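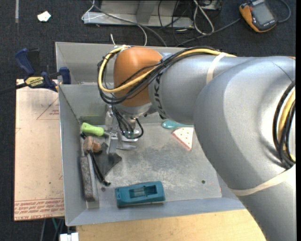
Teaching Bin Picking by Demonstration: Project Report
Group Rida, 2025-01-21

1. Aim

The project compared two ways of showing a KUKA arm how to take mixed objects out of a metal bin: guiding the arm by hand, and driving it from a distance with a hand controller. The recorded motions were used to train a policy, which was then run without an operator.

2. Set-up

The bin is clamped to a wooden table within reach of the arm. Gripper hoses and signal cables run along the outside of the arm and are tied at intervals, with enough slack left at the wrist for full rotation. Objects were chosen to differ in shape and size. They include a turquoise spoon, a tool with a green handle and a white wedge with red edges. Recordings were stored and labelled with Prudico, a small program written by an earlier student group.

3. Method

A demonstration starts with the gripper above the bin and ends when the object has been released outside it. We recorded 273 demonstrations by remote control and 138 by hand guiding. Objects were rearranged after each one. Runs in which the operator paused for more than 12 seconds were removed before training.

4. Results

Of the remote demonstrations, 179 were kept. Most of those removed had long pauses near the side walls, where the operator had trouble judging depth. Hand guiding gave smoother paths, but the operator's arm often blocked the view of the overhead camera, and the policy trained on that set stopped short of objects lying close to a wall.

The spoon was the hardest item for both policies. Its handle lies almost flat on the floor of the bin and the fingers tended to close above it.

5. Further work

The next group should add force readings to the remote set and repeat the spoon trials with thinner fingertips.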